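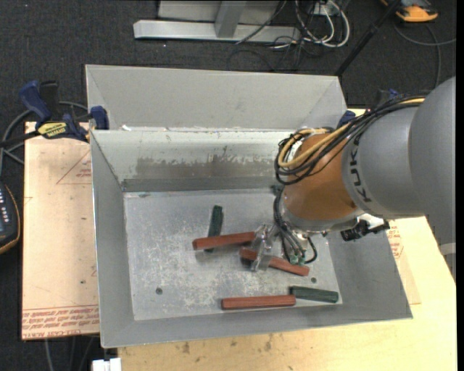

Bin station, gripper over the blocks.

Stuna bin-picking kit, trial at Ikenstead – my safety checklist

1. Bin clamped down: OK. Blue bar clamps at the back. I gave each one a good tug and nothing budged.

2. Cables at the wrist: needs work. They loop around the orange joint and hang down by the gripper (I'd love a sleeve here!).

3. Gripper fingers: OK. Clear acrylic, no cracks I could find. Spares are part no. 447.

4. Bin floor: OK for now. Plenty of scratches, but I ran my glove over it and found no burrs.

5. Floor cables: fail. Black and white tangle on the carpet – please tie it up before the July demo.

6. E-stop: pressed it 18 times, stopped every time.

Recheck items 2 and 5.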